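# Chapter 2: Treaties Between Neighboring States

States that share a border must deal with each other whether or not they are on friendly terms. Rivers, roads, and trade cross the line every day, and each government needs some assurance of what the other will do. This chapter considers how such assurances are put in writing and kept in force.

The main case is the Lenach Accord between Kokberg and Ukora. The two states share a border of 326 miles, much of it along a river that both use for farming. Talks opened in October and produced a short text dealing with water, customs, and the return of detained persons.
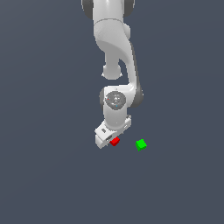
A treaty of this kind passes through several stages. Envoys first agree on a text and sign it. Each state then ratifies it under its own law, and only after ratification does it bind them. In Ukora, the legislature approved the accord with a written reservation on customs fees, which Kokberg accepted by exchange of notes.

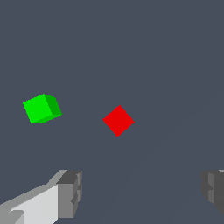
Reservations are often confused with amendments. An amendment changes the treaty for every state that accepts it, while a reservation changes the duties of one state toward the others. Students may find it useful to think of the two parties as separate bodies, each keeping its own shape, whatever is agreed between them. The accord left both governments fully sovereign, and either could withdraw after giving notice.

Section 2.1 begins with the powers of an envoy and the documents an envoy must present before talks can open.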